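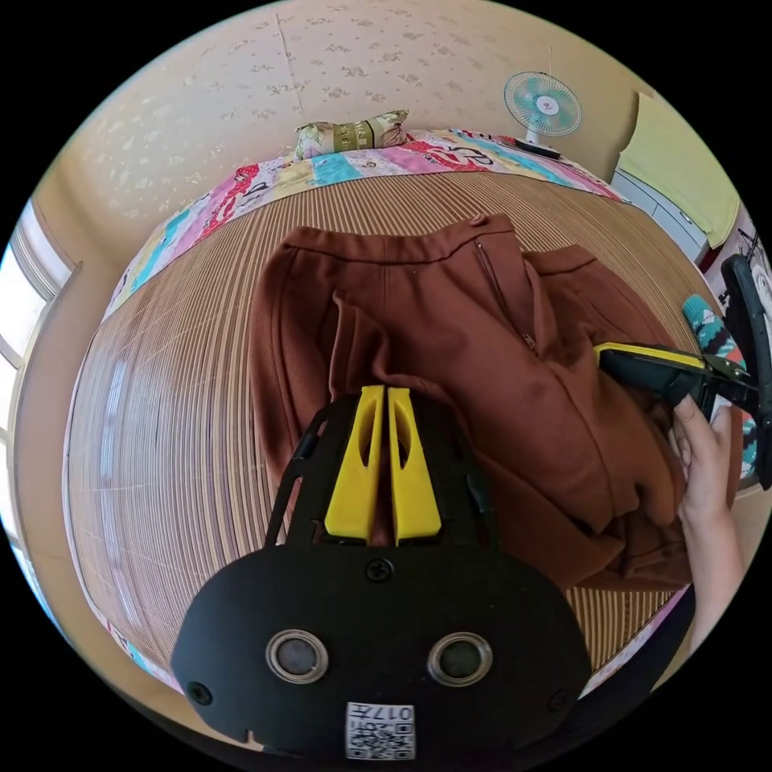
Feltdale Shared Workshop
Build a Hand-held Gripper: notes for session four
Notes by Morag MacBrayne. Bench help: Hatice Kırmızıgül.

Where we are up to

By now your pair should have two finished housings, two sets of printed fingers and one working trigger handle. If your second handle is still on the printer, carry on with the first one and catch up at the end. Tonight covers finger alignment, the trigger linkage and the first recordings on cloth.

Fingers

We print the fingers in yellow because the tracking script looks for that colour. You can use another colour, but you will have to change the threshold values yourself and we won't have time to help with that in class. The hollow slot in each face lets the finger bend a little along its length. Don't fill it, and clean out any stringing with a craft knife before you fit the finger to the frame.

The two fingers should sit parallel when open. Check them against the steel rule, then close them slowly and look for light between the tips. A thin gap at the base is fine. If the tips cross, take both fingers off and swap them over before you start filing anything. Last term three pairs filed good parts that were only on the wrong side.

Trigger linkage

Use the short screws from the Clernetti bag, not the ones that came with the bearings. The long ones foul the slide. Do them up until they stop, then back off a quarter turn. The linkage should return by itself when you let go of the trigger. If it sticks halfway, the usual culprit is a burr on the slide rail — 300 grit paper, a few strokes, wipe and try again.

Weigh the finished unit on the kitchen scale by the sink. Anything under 350 grams is comfortable for a long stretch. Heavier than that and your wrist will feel it before the battery runs out.

Labels

Every housing gets a number and a code, stuck on the face near the bottom edge. Write the same number in the workshop book with both your names. Recordings are sorted by that code, so don't trade housings partway through a task. If a label peels, ask Hatice for a new one and keep the old number.

Cloth tasks

Trousers are a good place to begin. The waistband and seams give you something to grip and the legs fold in a predictable way. Lay the garment on a flat surface with some texture under it. A woven mat works well, a glossy tabletop does not. Daylight from one side is fine.

Start each run with the garment rumpled. Press the jaws into a fold, close, lift a little and draw the cloth toward you. Go at half your normal speed. Keep both grippers in view of each other as much as you can, and say "stop" out loud before you put them down so the cut is easy to find.

Do ten runs each, then change over.

Before next session

Charge both packs. Copy your runs to the Dadisent drive, folder 111. Bring one towel and one shirt with buttons.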